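Making and Mending, Week 2: Buttons, Sliders and the Busy Board

Welcome back, everyone, and thank you for being so patient with the heating on Sunday. I promised we would get away from paper and handle some proper controls this week, so please find a space at the long table in the Anham room (coats on the hooks, tea well away from the boards!) and keep this sheet by you.

We shall be thinking about what a hand expects from a control before the eye has read anything. A round button with a domed cap more or less asks to be pressed. A slider asks to be pushed along, and it has one great kindness a button lacks: it stays where you left it, so you can come back after lunch and still see your setting. Take your time over this, and do try it with your eyes closed as well.
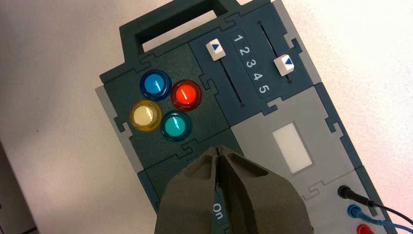
Florence Morin wrote to me after the last session to say that she finds numbers beside a slider a bit of a cheat, and that her own pupils stopped feeling for the position once they had digits to look at. I have some sympathy with her! All the same, a strip running from 1 to 5 between two sliders gives a pair of people something to say to each other ("put yours on 3"), and I should be sorry to lose that.

For the second half, work with a neighbour. One of you sets both sliders and the other copies them by touch, then swap. Jot down which colours of button you reached for first, and whether you can say why.

Reading for next time: Votdale handbook, chapter 23, the part on handles and carrying.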